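Cómo ordenar los sobrecitos antes de que ellos te ordenen a ti

Jul 11, 2024 - por Nhung Từ

En casa los sobres viven sueltos en un cajón y se reproducen. En marzo saqué 26, y 9 estaban caducados.

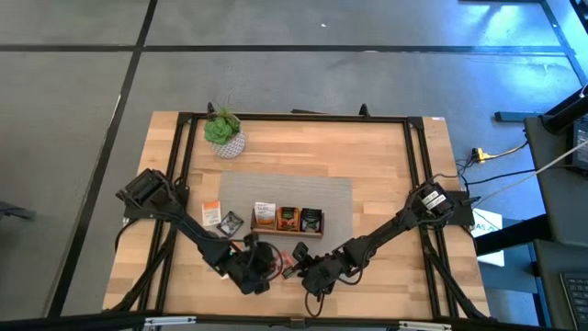 Bandeja de tres huecos sobre fieltro gris, con sobres todavía por colocar.

1. Vacía el cajón entero. Entero, he dicho.

2. Pon un fieltro debajo de la bandeja, que si no patina y raya la mesa.

3. Reparte por uso: lo diario a un lado, lo ocasional al otro y en el centro lo que compraste con ilusión.

4. Coloca los sobres de pie, con el nombre a la vista. Tumbados vuelven a ser un montón, solo que con bandeja.

5. Lo que no quepa espera fuera - la planta no cuenta como almacén.

Tiempo total: unos 17 minutos, más lo que tardes en discutir si la sopa de 2019 todavía vale.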